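Skorness knitwear open day, notes. Typed up fast before I forget it all.

Got there late. Parking is on the gravel behind the mill, NOT the lot with the sign, that one's for the bakery. Five bucks to get in, kids free, and the ticket gets you a coffee at the end if the urn's still going. It was. Barely.

## The mill floor

Drorus has been knitting in this building a long time and you smell it right off – wool grease, machine oil, floor wax. Two rows of flatbed machines, most of them shut down for the visitors, one running a gray rib so we could watch. Loud. Took my earplugs out to hear the guide and put them right back in.

Machine they had running has 292 needles across the bed. Guide stopped it to show a dropped stitch, then hooked it back up with a latch tool in maybe a second. Asked if I could try. Took me a lot longer and I split the yarn.

Yarn store next. Cones to the ceiling. The color names are mostly weather or birds. Heathered stuff is mixed before spinning, not dyed after, I did not know that. Explains why my old cardigan looks different from every side.

Skipped the wash house, line was out the door.

## Upstairs, finishing and folding

Best part for me. Meifang Xue runs the finishing room and she'd set up a table for anybody who wanted to learn the shop fold. Big flat table, padded top, bin of seconds to practice on. What she taught:

- face down, smooth it from the middle out
- sleeves across the back, cuffs inside the side edge
- sides in, so it's as wide as the shelf wants
- hem up, then over once more. Heavy ribs, stop there
- turn it over, pat, don't press

Ribs have to run straight up and down when you turn it over. If they lean, your sides weren't even. Mine leaned. She unfolded it without a word and gave it back to me.

She is very against hangers for heavy knits. Shoulders grow. Also against folding on the same line every time, says the crease gets to be part of the sweater after a while. I've had one on a hanger since July so, ok, noted.

Somebody asked about moths. Long answer. Short version is wash before you put away, and check the bottom of the pile and not only the top.

## Seconds room

Grelloder is the outlet label, same machines, pulled for small flaws. Hats in a barrel, throws, a rack of vests that nobody was touching. Sweaters went for $93 first quality downstairs, much less up here but they don't want prices for seconds posted online so I won't. Cash or card. Bring a bag, they ran out of them while I was in line.

Bought nothing, then went back and bought socks. 13 dollars. Good socks.

## Getting out

Lunch at Rafferty, across the bridge. Soup fine, bread great, slow. If your going with kids do lunch first, the tour runs long and theres nowhere to sit upstairs except the windowsills.

Would go again. Would get there early this time, do the wash house first and then straight up to Meifang's table before it fills.

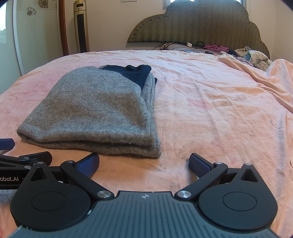 *Page last changed: 24/03/2024*

Gray knit on the bed, folded more or less the way I remembered it. Still wider at the near end than the far one, so the sides need work. Ribs show up nice on top though. The navy poking out on the right side would not get past the finishing room – everything inside the edge, everything inside the edge. Gonna do it over on a real table, bedspread's too soft to pull anything straight on.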